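# Recording a two-arm tidy-up task by remote control

Last updated 21st August. Applies to the Bomard bench with the paired follower arms. 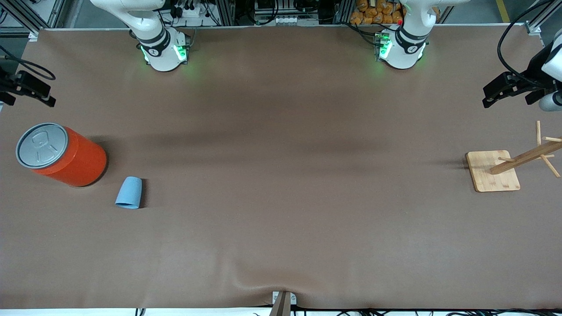

*Canister, cup and mug stand on the brown sheet, with both grippers at the sides of the table.*

The task is called "stand and hang" in the task list. The robot sets the canister upright, then picks up the cup and hangs it on the mug stand. You drive both arms from the leader handles while the Gilunero recorder saves the joint positions and the camera views. A finished set is 343 episodes.

## Before you start

- Smooth the sheet as far as the clamp at the front edge allows. A small fold there is fine.
- Check that the lights at both arm bases are green.
- Move the leader handles to the rest pose before you enable them. If they are far from the follower arms, the arms will jump.
- Open Gilunero, choose the Trandby profile and set the episode limit to 794 frames.

Left and right always mean the robot's own left and right. The arms are mounted along the back edge and you are facing them, so the robot's right arm is on your left. The file names follow the same rule.

## Laying out the objects

Put the canister on its side on your left. Place the cup upside down to the right of it. The mug stand goes on your right, within reach of the robot's left gripper.

Change the layout between episodes. Turn the canister so the lid faces a different way, and shift the cup by a hand's width or so. Leave room for the fingers to open on both sides of the canister – if they hit the cup on the way in, the episode is no good.

## Recording an episode

1. Press the left pedal and wait for the tone.
2. Bring the robot's right gripper over the canister. Close on the body, away from the lid.
3. Lift just enough to clear the table, rotate the wrist and set the canister down on its base. Open the fingers fully before you back away.
4. Grip the cup with the right arm, raise it and turn it so that the left gripper can reach the rim.
5. Pass the cup across. Keep the right fingers closed until the left ones have a hold.
6. Hang the cup on any free peg. The open end goes over the tip of the peg.
7. Return both arms to the rest pose and press the pedal again.

Drive at an even pace. Long pauses end up in the data, and the trained policy will copy them. If you need to think about the next move, do it before the episode starts.

## Keeping or discarding

One missed grasp is fine if you recover smoothly. Keep those, and mark them "retry" in the notes field. Discard the episode if:

- the stand gets dragged or knocked over during the hang
- the canister rolls out of reach
- a gripper pushes hard into the table
- a cable catches on either wrist

Swap operators after 4 batches. Worku, the upload script, runs when you close the session and flags any episode with missing frames. Re-record flagged episodes the same day, with the lighting unchanged.

Sets recorded before June used 3 cameras and an older calibration file. Do not mix them with new ones.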